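# Getting Wrinkles Out of a Linen Tablecloth (Without Losing Your Whole Afternoon)

My grandmother ironed her tablecloths on the kitchen table, on top of two folded bath towels, and for years I thought she was being stubborn about the ironing board. She wasn't! A big cloth on a narrow board slides off one side while you work on the other, and by the time you reach the last corner the first one is creased all over again. So this is more or less her way, with a few things I've picked up since.

## Start while it's damp

Linen wants to be ironed damp. I take mine off the line when the hem still feels cool against my cheek — a silly test, but it works for me. If yours has dried all the way, sprinkle it with water, roll it up like a sleeping bag, and leave it in a plastic bag for an hour or two. Overnight in the fridge is fine too, and in February, when the heat is on and everything dries to cardboard, that's what I usually do.

## Set up the table

Clear the whole table and wipe it down, and let it dry before anything goes on top. Lay a thick cotton blanket over it, then an old flat sheet, and pull both smooth. Please don't skip the blanket, especially if your table has a finish you care about. Steam goes straight through a single sheet and can leave a cloudy patch that's a real nuisance to get out.

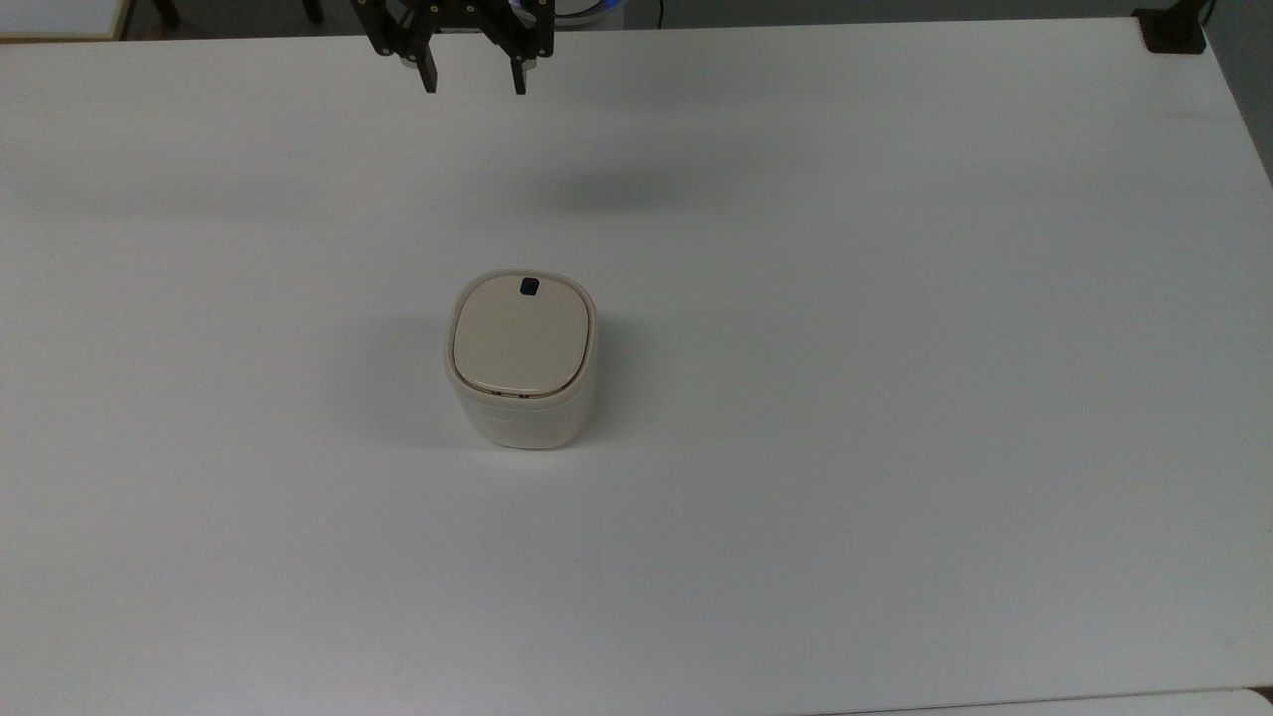 Let the iron heat fully on the linen setting. Mine is an old Grumik that takes its time, so I switch it on before I unroll the cloth and go make tea.

## Iron from the middle

Spread the cloth wrong side up and begin in the center, working toward the edges in long, slow strokes. Pull the fabric gently with your free hand as you go. When you've done everything you can reach, slide the finished part away from you and over the far side, where a couple of chair backs can hold it off the floor.

Go around embroidery from the back, with a towel underneath, so the stitches stay nice and raised. Hems come last. Turn the cloth over at the end if you like a bit of shine on the good side (I do, my sister can't stand it).

## Let it rest

Leave the cloth spread out flat until it's cool and completely dry, at least 11 minutes by my kitchen timer and longer for heavy linen. If you aren't using it right away, roll it around a cardboard tube with the good side out, and tie it loosely with a strip of cotton.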